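Support > Door and Cabinet Locks > Plondano lockers > Ticket: latch does not release on lower doors

Status: open, waiting for customer
Replies: 14
Shares: 2

Subject: Solenoid clicks but the door stays closed

Hello support team,

I am writing about the parcel lockers in the entrance hall of our building, Landeg house. We have the Plondano cabinet with the electric latches. It was installed in April and until now I was very satisfied with it. I do the small repairs in the building myself, and I have basic knowledge of electricity, but I am not an electrician. Please excuse my English, I will try to be exact.

The problem: two doors in the lowest row do not open when the code is entered. The keypad gives the green light and I can hear a click from inside. The door stays closed. If I push the door inward with my knee and enter the code again, sometimes it opens. The upper doors work normally.

What I did before writing to you:

I switched the cabinet off at the wall, waited, and switched it on again. No change.

I cleaned the edge of the doors and the rubber strip. There was dust and a piece of packing tape on one of them. After cleaning it was a little better for one day and then the same as before.

I entered the service menu and used the test function for each door. The two bad doors click in the test also, but the sound is weaker. I know that "weaker" is not a measurement, but if you stand in front of the cabinet and go from door to door, you hear the difference very well.

My question is if I should change the solenoids or if the fault is in the control board. Your manual has a page for "no click" and a page for "door opens by itself", but there is no page for "click and door stays closed".

Thank you in advance.

Reply from support

Thank you for your message and for the tests you already made. When there is a click, the board is normally sending the pulse. Please check first whether the latch hook is under pressure. Open a bad door with the emergency key, hold the hook by hand in the closed position with a screwdriver, and run the test. If the hook releases with no door pressing on it, the solenoid and the board are probably good and the door needs adjusting. Please also tell us the voltage at the connector while the test runs.

Customer reply

Thank you for the fast answer. I did the test in the evening, when the hall is quiet.

Left bad door: the hook releases with the screwdriver, four times out of five. The fifth time it moved halfway and returned.

Right bad door: the hook releases only if I help a little with the finger. Without help it trembles and stays in its place.

For the voltage I have a problem. The pulse is very short and my meter is slow. It shows a different number every time, so I do not want to write these numbers here and confuse you. Is there a way to make the pulse longer?

I also noticed that the cable to the lowest row goes around the corner of the cabinet very tightly, and there is a cable tie on it that somebody pulled too strong. The insulation is pressed flat but I see no copper.

Reply from support

You can hold the star key during the door test. The pulse is then 2 seconds. Please do not repeat it many times one after the other, the coil becomes hot. Wait 40 seconds between two tests.

Please cut the tight cable tie and look at the cable again.

Customer reply

I cut the cable tie. The cable below it is flat but closed. I bent it gently while holding the star key and there was no change in the sound, so I think the cable is innocent.

With the long pulse the meter is stable. The voltage at the two bad doors is the same as at a good door in the upper row, I compared it directly. From this I understand that the board gives what it should give.

Then I did one more test, which was not in your list. I exchanged the solenoid of the right bad door with the solenoid from a good door above. The result: the lower door opened now every time, and the upper door became bad. So the fault moved together with the solenoid. I was very happy with this because it is the first clear result after so many evenings. I put everything back after the test, so that the residents do not get a new bad door at a height where it was always good.

For the left door I did not repeat the exchange. One of the screws there is damaged in the head and I have to buy a better screwdriver first.

Reply from support

That is a clear result, thank you. The solenoid on the right door should be replaced. Before we send a part, please take the solenoid out once more and check the movement of the plunger by hand. It should slide in with light pressure and come back freely. Look for dirt on the pin. Do not use oil or grease, it collects dust and the pin will stick again. A dry cloth is enough.

Please also confirm the connector type. In the first cabinets there was a connector with three contacts, and the replacement part for this is a different one.

Customer reply

I took it out again and worked on the table with good light. I write my findings in the order I did them.

The plunger goes in when I press it, but in the middle of the way I feel a small resistance, like a grain of sand. When I turn the pin a little between my fingers, the resistance is gone, and after some movements it comes back. I wiped the pin with a dry cloth. The cloth had a gray line on it. After wiping it was better, but the resistance did not disappear fully.

The black end piece at the other side sits firmly and does not turn. I did not try to take it off because I do not know if it is glued.

Connector: it is the white plastic one with two contacts, on a thin black wire with two conductors. So I believe I need the newer part and not the one for the first cabinets.
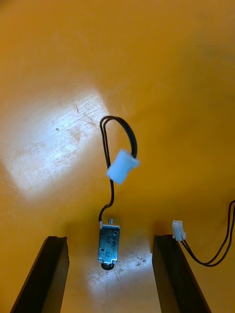
The metal housing is straight as far as I can judge with a ruler. I asked myself if the mounting screws were too tight and pulled the housing out of shape, because on this door they were much harder to open than on the others. If there is a correct tightness for these screws, please write it to me. In the manual it only says "fasten", and for a person with strong hands this can mean many things.

There is also a printed marking on the face. The characters are very small and I could not read them with my glasses. I will try with a magnifier if you need them for the order.

Reply from support

We do not need the marking. With two contacts it is the current part, order number 165 in the spare part list. Our warehouse in Tudport has it. As the cabinet is still under warranty we will send two pieces without charge, one for each door.

For the screws: turn until the head touches the metal, then a quarter turn more. A screw that is too tight can press the housing together, and the pin then rubs on the inside. It is possible that this happened at your door during assembly.

Customer reply

Thank you, this is very kind. Please send them to the address of the building and not to the office of the Gernallow management company. The last time a package went to Gernallow it stayed there a long time before I got it.

While I wait for the parts, I loosened the screws of the left bad door with my new screwdriver and fastened them again with the quarter turn, as you wrote. The left door opened in every test after this. I do not say that it is repaired, I want to see it for a longer time and with real parcels inside. But I wanted to tell you, maybe it is useful for another customer.

The right door is out of use until the part comes. I put a paper on it and blocked it in the service menu, so that the delivery people cannot choose it.

Two small questions, if you have time:

When I change the solenoid, do I have to teach the door to the board again, or is it enough to plug in the connector?

Can the connector be plugged in the wrong way around, and does it matter for this type? I made a small mark on the old one with a pen before I took it out, but the new one will have no mark.

Reply from support

You do not have to teach the door again. Switch off the cabinet, plug in the new part, switch on, and run the door test once. The connector fits in one direction only. If it does not go in easily, turn it and do not press.

Please keep the old solenoid until the new one is working. We would like to have it back for checking, and a return label will be in the package. The ticket stays open until you confirm both doors.

Customer reply

Understood. I will keep the old one in a small bag with the number of the door on it. I will write again when the package is here and the new part is in the right door.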